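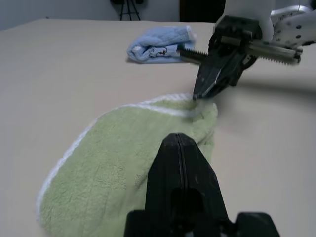
Ticket 423 - Towel folding cell, Daston site
Opened: 3rd March
Product: Nerkeo two-arm station
Category: Work rules / grasp check
Status: Open, waiting on Suma

Problem
The station logs a corner grasp as good when the jaws hold only a few fibers of the trim. The closed-jaw signal comes on either way, so the fold starts and the towel slips out. We had 18 of these in one shift. All were on towels with a white edge, and the plain ones ran clean.

What the rule says now
Section 10 of the Dimaculangan handling standard asks for "jaws closed and material present" before a lift. It does not say how much material. Our checklist copied that wording in January, so operators have been passing grasps that meet the text and still fail.

Checks done so far

1. Restarted both arms and ran the jaw zero routine. No change.

2. Compared the wrist view with the log at the moment of closing. With the fingertips right at the end of the fluffy trim, all that shows between them is a tiny pale speck. The green cloth lies off to the right of the tips. Under our reading of section 10 this could still be marked as a pass. 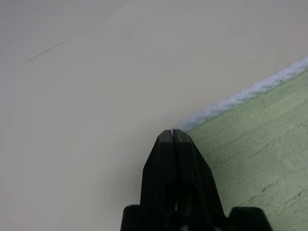
3. Moved the grasp point farther into the cloth, past the trim. Slips stopped on the green towel. We have not tried it on the blue one yet.

4. Reviewed the approach from the head camera. Both arms should come in level with the towel, one from each side, and the second arm should hold off until the first grasp is confirmed.

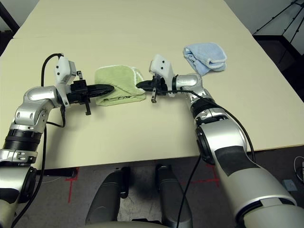

The hold is not enforced in software at the moment. It is only a line on the checklist, and it gets skipped when the queue is long.

Proposed wording
"Cloth body, and not only trim, must be visible between the fingertips in the wrist view before any lift. If in doubt, open and grasp again."

Needed from Suma
Confirm the new wording does not conflict with section 10. Tell us if the second-arm hold can be set as an interlock - we would like it on by default. Until then, the deeper grasp point stays in use at Daston.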